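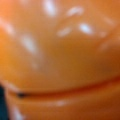 Why do burger buns have seeds on top? I asked my grandma that when I was little and she said "so the birds don't feel left out," which made me laugh, but I wanted the real answer!

So, sesame seeds. They grow inside little pods on a tall green plant. When the pods get ripe and dry, they split open and the seeds fall out (people have to be quick to catch them!). They're tiny and pale, and shaped kind of like a teardrop.

To make the buns, a baker rolls the dough into balls and lets them puff up somewhere warm. Then comes my favorite part: you brush the tops with egg or water, so they get sticky, and you sprinkle the seeds on. No sticky, no seeds. They'd roll right off onto the floor, and I know because I forgot once.

In the oven the seeds toast a little and start to smell nutty, and the dough goes golden brown.

Want to try it with play dough? Make a ball, squash it a bit, and press in 4 little white seeds. Now cut it across the middle and there's your bun!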